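Mar 25, 2020

Paint notebook, mostly gray again.

Back to the mixing question, which I left in September in a state I can only call hopeful. The goal hasn't changed: a warm gray for the reading room that stays gray at four in the afternoon. The last one went pink. The one before it went the color of old dishwater, which at least was honest work.

Base is the Bolger flat white, same tub as before, stirred for longer than I wanted to. Tints are raw umber and lamp black from Kavia. I also opened the Prustanix ochre, against my own advice written in the margin of the last entry ("DO NOT"). I was using it by the drop. I think the man who wrote that margin note was tired.

Mix 1: white plus black only. Blue. Every time I do this I expect plain gray and every time I get a battleship. Put it on a card anyway for reference.

Mix 2: white, black, umber in equal parts. Better. Dries darker than it looks in the cup by about a full step, so ignore anything I say about it before lunch.

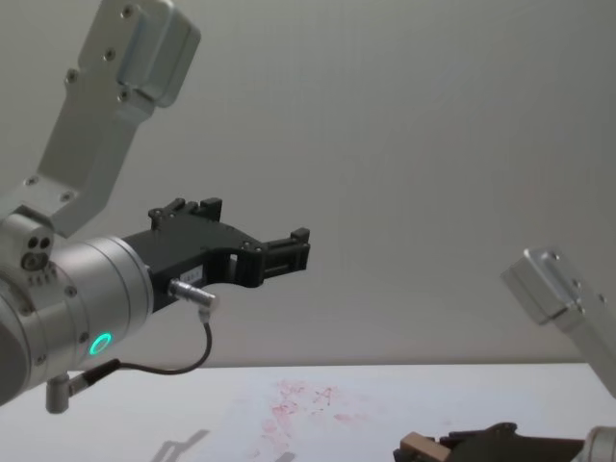 Mix 3: same as 2 with the black cut to half. This is the first one I didn't want to apologize for. Brushed two coats on card with 30 minutes between, then a third on the offcut of drywall, where it soaked in and went patchy. Primer. I wrote "prime the offcuts" last year and underlined it.

Mix 4: mix 3 plus ochre, two drops. Went green under the desk lamp and stayed green by the window. Margin note vindicated. Ochre back on the high shelf.

Then the sanding detour. I wanted to know if the patchiness was all primer or partly the surface, so I took one offcut down with 80 grit and left its twin alone, then primed both with the Brindico stuff. The sanded one took the paint evenly but showed every scratch once light came across it from the side. The other one looked fine. So 80 is too coarse for this and I knew that, but it was the sheet on top of the pile and I'm only flesh. Need 120 or finer. We don't have any. Put it on the list, under the item that says "list."

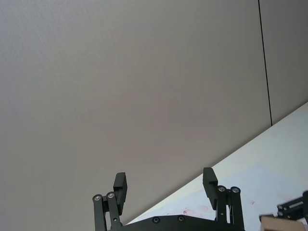
Notes on judging, for whoever picks this up. A gray card held in the hand tells you very little, and a gray card on a brown workbench tells you lies. The eye wants something to measure against. Our own wall does a fair job of showing the problem: it's a flat gray-beige, lighter and cooler toward one side and going to taupe lower down, and with the bright white of the table cutting across it the whole thing reads warmer than I'd have sworn to. If I had to match it from a chip I'd get it wrong twice. So from now on each sample gets looked at next to the Bolger white straight from the tub, then again next to umber, and only then do I get to have an opinion.

Card 137 is mix 3, second coat. Keep that one. It's in the flat box, not the shoebox. The shoebox is all pinks and should probably be burned.

To do: scale mix 3 up to a pint and see if the ratio holds, find the small scale (last seen holding a door open), finer paper, wash the good brush tonight and not tomorrow. Check card 137 at four o'clock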